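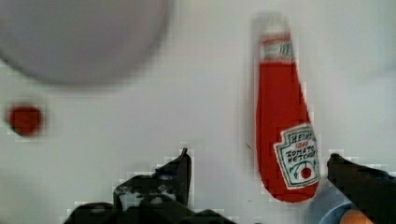 Print this page | E-mail this page

Sauces at the Table: the Narnham Supper Club gallery

Welcome to our favourite corner of the Narnham Supper Club! We feed 70 people on a good night in the old reading room on Plirnura Street, and however much love goes into the pies and the potato cakes, it's always the sauces people want to talk about. Who makes their own, who swears by vinegar, who was brought up never to put ketchup on an egg (my gran, very firmly). So I've given them a gallery all to themselves, and I've had a lovely time doing it.

Tomato ketchup
Heinz, with the green-edged label and the little tomato at the bottom. I do love that label! There's 1869 in small red figures between the two names, and I must have eaten a thousand plates of chips before I ever read it. We put ketchup out with the fishcakes, the potato cakes and the cheese and onion pie, and somebody will always have it with the cauliflower cheese as well - try it before you pull a face.

A few notes for anyone laying up: sauces go out before the plates, 2 kinds to a table, and the spares live on the bottom shelf by the hatch. Please wipe the necks before they go back. If you're saving the last of a bottle, stand it on its cap overnight in a mug and you'll get another supper out of it.

We served 1,249 suppers between the spring opening and the end of November, which still makes me grin when I say it out loud. December is pie month, so there'll be brown sauce, piccalilli and the beetroot relish from the Tamuno allotments, and I'll add those to the gallery as we go. If you've got a family chutney you're proud of, bring a jar along and tell me the story behind it! Doors open at half past five and we eat at six.

Words and gallery by Saoirse Keane

Contact us | Copyright Narnham Supper Club | Back to top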